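July, kitchen notebook, second half of the afternoon

Picking this up where I left off before lunch, with half a cup of cold coffee and the butcher-block table still a mess. The plan for the week is the same as it was on the last page: get the small-dish layout settled so that whoever cooks in here doesn't have to go hunting for a bowl every time they chop something. Simple job, you'd think! I have now rearranged that table more times than I want to write down.

Trevor Robichaud came by around two and we argued (nicely) about bowls. He likes everything in one deep bowl, scraps and all, and I like two or three shallow ones so I can see what I've got. We tried his way first. It was fine for the onions and then it was awful, because the citrus peel ended up in with the stuff we wanted to keep, and I had to fish it out with a fork. So, shallow bowls. Trevor says he'll come around by the end of the month, we'll see.

Weights from this morning, before I forget them: peeled banana 62 g, the big green chili 10 g, the orange 59 g without its skin. The kitchen scale is the old Gagnon and it sulks if you don't let it settle, so wait for the number to stop moving before you write anything down. I got 183 g for the empty maroon bowl and I'm happy with that one, I did it twice.

Where things live is still the main question. I want the bowls toward the back of the table and the things you're about to cut toward the front, so you're not reaching over a rim with a knife in your hand. The red-orange bowl is wide and easy to knock, so it goes at the back left and I'd like it to stay there, please.
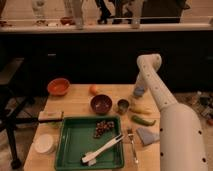

Trevor's other idea was to move all the bottles off the ledge and onto a tray, and I'm less sure about that. A tray means one more thing to wash, and the ledge is right there behind you. On the other hand I did put my elbow into the vinegar last week (my own fault, I was reaching for the salt) and the whole room smelled like a pickle jar until closing. Maybe half of them go on a tray. The ones we use every day stay out and the rest go in the cabinet.

The little metal cup is turning out to be the most useful thing in the kitchen. Salt, seeds, a spoonful of oil, whatever. I'd like three more just like it. I looked in the Kandero catalog and they only had them with handles, and I don't want handles, they catch on your sleeve. Nustia may have the plain ones, need to call.

Napkins: fold them flat and keep one out on the right side for hands. I keep finding them balled up. You know who you are!

Also the table needs oiling. It's gone dry and a bit pale by the front corner where everybody chops. I have the rest of a bottle of the Mikeo board oil under the sink, two thin coats with the night in between, and nothing goes on it until it's soaked in. I'll do the first coat after I've cleared up tonight.

Still to do: call about cups, tape a note on the cabinet about the bowls, buy more chilies (the long green kind, the short ones were way too hot for Trevor).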